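Looking after rechargeable batteries around the house

Most homes now have more rechargeable batteries than anyone planned for. There are the loose AA and AAA cells in the kitchen drawer, the packs that click into a drill or a stick vacuum, and the ones sealed inside phones, torches and speakers. They age at different speeds, and a lot of that depends on where they are kept and how they are charged.

Know which type you have

Loose AA and AAA rechargeables are mostly nickel metal hydride, marked NiMH on the side. They give 1.2 volts, a little less than a disposable. Tool packs and anything sealed into a phone or tablet will be lithium-ion. Older cordless drills may still have nickel cadmium packs, marked NiCd. Check the label before you buy a charger. A charger made for NiMH must never be used on lithium cells.

Charging loose cells

Use a charger that looks after each slot separately. The cheap ones charge in pairs, so a flat cell and a half-full cell get the same treatment and neither ends up right. Our old Fodar was like that and I put up with it for years. The Flemex that replaced it has 4 slots, a light for each one, and shuts off by itself.

Cells should be warm at the end of a charge. If one is too hot to hold, take it out and put it aside for recycling.

Keep cells in sets. I write a letter on each one with a permanent marker, A for the first set, B for the next, and they go into the same device together and come out together. One weak cell in a set of four will drag the others down, and in a torch it can be pushed so low that it won't take a charge again.

Charge on a hard, bare surface. A bench, a tile or a metal tray is fine. Beds, couches and carpet are not.

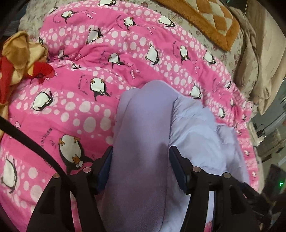
Phones and tablets need the same care, even though they get used in bed more than anywhere else. Put them on the bedside table to charge, with nothing over the top, and unplug them in the morning.

Storing lithium packs

A lithium pack that will sit for months should be put away at roughly half charge. Full is hard on it and empty is worse. Most tool packs have a row of lights, so stop when half of them are lit. Take the pack off the tool. Some tools draw a trickle even when switched off.

A hall cupboard is a good spot. A tin shed in January is a bad one, and so is the boot of the car. Put a note on the calendar to check the charge every few months and top up if it has dropped to one light.

The Wanero packs for our hedge trimmer spend the winter on a shelf in the laundry, well away from the dryer. Both are 72 watt-hours, and they have come through 7 winters with no great loss of run time.

Never carry loose batteries in a pocket or a tool bag with keys and screws. Nine-volt batteries are the worst for this, as both terminals are on the same end. A bit of electrical tape over the top fixes it.

Cleaning the contacts

If a device works when you squeeze the battery door, the contacts are probably dirty. Take the batteries out and rub the metal with a cotton bud dipped in a little isopropyl alcohol. White or green crust from a leaking alkaline battery comes off with a drop of vinegar on the bud — wear gloves, wipe with a barely damp cloth after, and let it dry with the door open overnight.

When to give up on one

A NiMH cell that goes flat in the drawer within a week has had it. For lithium, look at the shape. A pack that has swollen, or a phone with a screen starting to lift, should not be charged again. Don't press on it or poke it. Put it outside on concrete, away from anything that burns, and ring your council to ask where it can go.

Old batteries of any kind stay out of the household bin and the recycling bin. Tape the ends and keep them in a jar until you have enough for a trip. Bhuiyan Hardware takes ours at the front counter, small ones only. My last jar held 71, mostly from remotes and toys.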